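Print this page
E-mail this page

# Fleneck hand-held grippers: setup and service notes

This README covers the Fleneck hand-held grippers used for the laundry folding part of the Tonorance collection. It is written for the person who prepares the units before a session and repairs them afterward. File formats and the export script are covered in the separate data card.

## Unit makeup

Each unit has a black housing, a finger carriage on top, two yellow printed fingers, and side plates that hold the finger linkage. The label at the bottom of the housing carries the unit number and a QR code. Scan the code at the start of every session. Do not type the number by hand. In March, two sessions were filed under the wrong unit after a typing error, and they had to be matched again from the scan log.

Fingers wear faster than anything else on the unit. Knitwear is hard on the tips, and fibers work into the pivot behind the finger base.
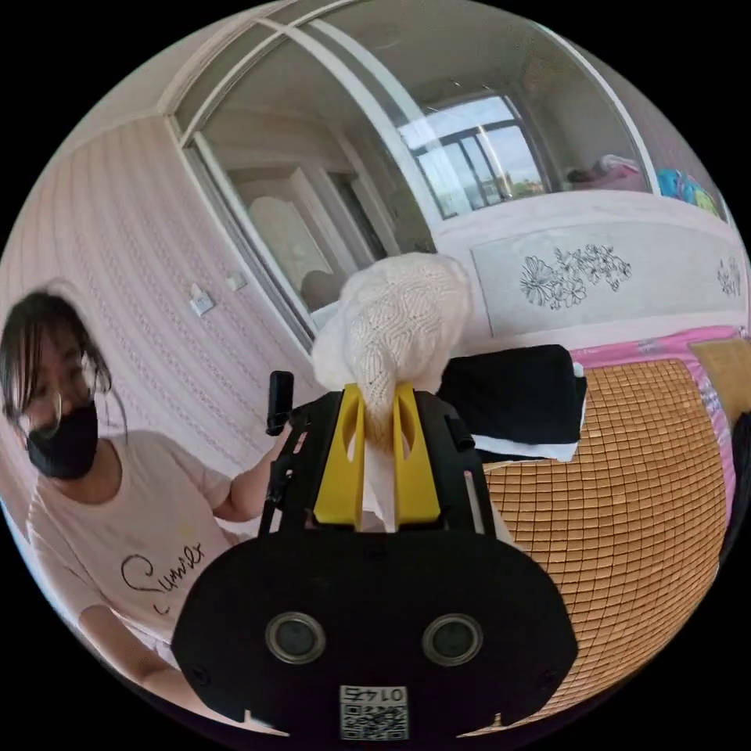
Finger alignment is checked with the unit powered off and the trigger released. Close the fingers slowly on a strip of thin cotton and pull the strip upward. It should drag evenly on both sides. Then repeat on something bulky. A white knit with a raised pattern, bunched above the fingertips as it is here, loads the upper part of the fingers much more than a flat T-shirt does, and a twist that never shows on cotton will show on a garment like that. If one finger leans under load, replace both. Fingers are printed in pairs and a new one next to an old one will not close square.

## Before a session

1. Wipe the lens covers with a dry microfiber cloth. No alcohol; it clouds the coating.
2. Check the housing screws with the short driver. Finger tight plus a quarter turn.
3. Work the trigger through its full travel 100 times. Listen for clicking near the end of the stroke.
4. Scan the label and confirm that the unit number on the tablet matches.
5. Run the width calibration: fully open, fully closed, fully open. The log should report 4 mm or less of difference between the two open readings.

If step 5 fails, clean the pivot and run it again. If it fails a second time, tag the unit and take a spare from the Pacheco case.

## Working surface

Sessions are recorded in homes, on whatever surface the household folds on. Beds are common. The surface affects maintenance more than we expected. Small rigid blocks, like those in a summer mat, catch the fingertips when the operator reaches under a flat garment. After a session on that kind of surface, run a thumbnail along the edge of each tip. Any nick that catches the nail will also pull threads.

Soft bedding causes a different problem. Operators press down to get under the cloth, and lint goes into the carriage. Brush it out from the back. Compressed air drives it further in.

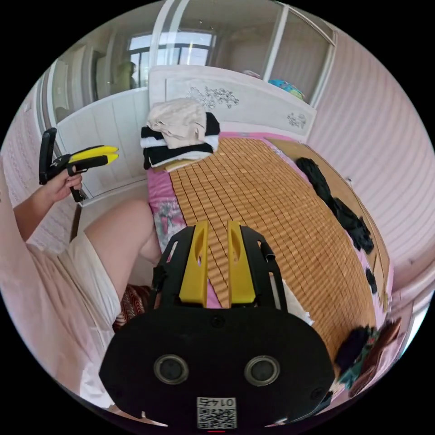 Tharindu Herath disagrees with the brushing advice. In a note on the previous revision he wrote that a brush leaves bristles in the carriage, and that a strip of low-tack tape wrapped around a coffee stirrer clears the same lint in less time. Both methods are allowed for now. Log which one was used.

## Finger replacement

Remove the finger screws, lift the pair straight up, and keep the washers. The washers are not in the spare kit. Fit the new pair loosely, close the trigger, and tighten with the fingers touching. Repeat the width calibration before the unit goes back in its case.

Replace fingers after 36 hours of recording even if they look sound. The carriage grease is Drandov light; other greases swell the bushings.

## Known issues

- Ticket 2882: trigger sticks half open after storage in a cold car. Let the unit reach room temperature before calibrating.
- Labels lift at the corners. Press them flat; do not cover them with clear tape, which stops the tablet from reading the code.
- Left and right units drift apart in clock time if one is restarted mid-session. Restart both.

Maintained by Tainá Falcão. Send corrections as a ticket with the unit number in the title.

4 comments | 36 shares

Related items

- Tonorance data card: folding sessions
- Packing the Pacheco case
- Printing and trimming finger pairs
- Clock sync for two-unit recording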